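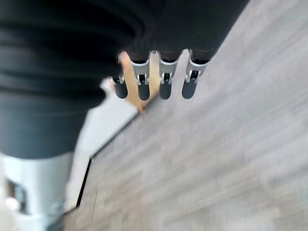
One reader of last year's handout wrote in to ask why an acquittal should ever be open to appeal, when the accused has already been through one full trial. It is a fair question and most of this session is spent on it.

Criminal Procedure - Week 4
Home | Timetable | Handouts | Reading | Contact

Search this site Enter keywords Go

Last revised September 20, 2021

1. Two families of rules

In many common law systems a not guilty verdict ends the matter, with narrow exceptions for new evidence or a tainted trial. In many civil law systems the prosecution may appeal much as the defence may. The first trial is then treated as one stage of a single case, and the verdict is not final until the time for appeal has run out.

2. The Dukau case

We use the procurement trial of the former ports minister of Dukau. The charge was that he steered a dredging contract to Gendov, a firm in which his family held shares. Payments passed through a second company, Nonen, over two budget years.

The trial court acquitted. It held that the bank records had been seized without a proper warrant and left them out. The remaining evidence was mostly letters, and the judges found it too thin.

The prosecution appealed in December on two grounds:

- that the warrant, though badly worded, was valid
- that the letters were enough for a conviction even without the bank records
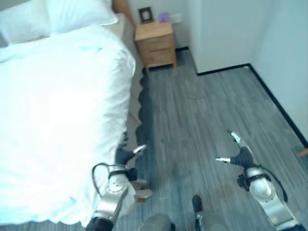
3. What the appeal court may do

It can confirm the verdict, replace it with its own, or send the case back for a new trial. In Dukau it sent the case back. The code there dates in part from 1820 and says little about seized papers, so the court leaned on its own earlier ruling in Enriquez, which allowed a faulty warrant to stand if the fault was one of form.

Note that the appeal court did not find the minister guilty. Students get this wrong in the exam every year. It found that the first court had made an error of law, and the presumption of innocence still applied at the retrial.

4. For the seminar

Read the extract from Enriquez (in the course pack) and come ready to argue either side. Was the fault in the Dukau warrant one of form? Should it matter that the accused had spent a long time in custody before the first verdict?

Written answers should be around 2000 words. Please hand them in through the course page - paper copies are no longer accepted.

Contact the course office | Copyright Criminal Procedure teaching team | Back to top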